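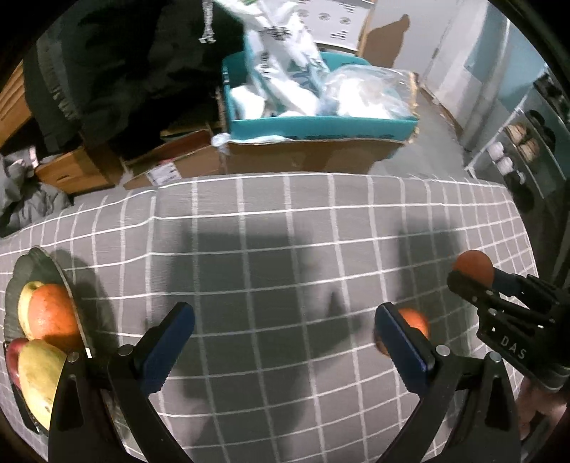

Citrus swap is back at Oranness, and it's bigger

I got to the Oranness market hall at 7 on Monday morning thinking I'd be early, and the line already went past the bike racks! The citrus swap is back for November, and if you missed it last year, the idea is simple: you bring fruit from your own tree, you get tickets for it, and you trade the tickets for somebody else's fruit. No cash at all.

The organizers told me 101 households signed up this time, and they were hoping for 600 pounds of fruit by closing. I brought a bag of lemons (my tree is out of control) and went home with tangerines, two grapefruit and a jar of marmalade I'm already halfway through.

The big change is the juice table. Trorkon, the hardware store on the corner, paid for a press, so anything bruised or split gets squeezed and sold by the cup, with the money going toward new trees along Roler Street. They need $500 for the first batch of planting and I'd be surprised if they don't get there, judging by how many kids came back for seconds.

A couple of things to know if you're going. Fruit has to be rinsed, with the leaves off, and they're pretty strict about that this year after the scale insect trouble over on the Chiu side of town. Bring your own bags too, they ran out before I'd even finished my coffee. Parking behind the hall is closed for paving, so use the school lot.

The swap runs every morning this week until noon. I'm going back with more lemons, so if you have limes, come find me!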